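Open day at the Lunstead works, or how I spent a whole afternoon looking at tables

So I finally made it to the Tanui open day in June, after missing it two years in a row (once with the flu, once because I drove to the wrong Munaldale entrance and gave up). Doors opened at 10 and there was already a line for the parking lot and a longer one for coffee. I skipped the coffee. Big mistake, the tour is 50 minutes on your feet and they don't let you carry a cup past the yellow door anyway.

Our group was led by Nyokabi Mbwambo, who runs the bench shop and talks fast, so if I've got something wrong here it's on me. They build work tables and the enclosures that go around them, mostly for small-parts sorting and assembly. I thought I'd be bored in ten minutes and I was still asking questions when the next group came in behind us!

First stop was the cutting room. Loud, and they hand you earplugs on a string. Then the finishing room, my favorite, with panels hanging in rows waiting for their color. Somebody's kid asked why so many of the walls are gray and Nyokabi said buyers want a background that doesn't fight with what's on the table. You lay small bright parts on a plain white top and your eye goes right to them. I've been sorting buttons and beads on a brown kitchen table for years, so that one hit home.

After that came the long hall with the finished stations, set up so you can walk past them and peek in. There's a sign at the end saying they shipped 174 of them last year. Some had drawers, some had lamps, one had a foot rail I badly wanted for my sewing corner.

The one I stood at longest was about as plain as they come: white rectangular top, walls at the back and both sides, a shallow white tray over on the right and a few little green pieces lying on the surface.

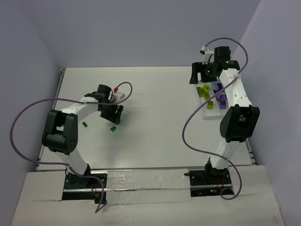 I do like a shallow tray. Deep bins look generous but you end up digging, and with flat little parts you want to tip them out and spread them with one finger. Faraji Gachanja from the Nukance side of the building was answering questions in the hall, and he said trays are the thing customers change their minds about most. They'll lend you up to 5 kinds to try before you order, which I thought was pretty decent of them.

My only gripe is the gift shop, if you can call it that. One shelf! Pencils, a tote bag and a stack of catalogs. I bought the tote.

Parking is free, wear flat shoes, and use the north entrance.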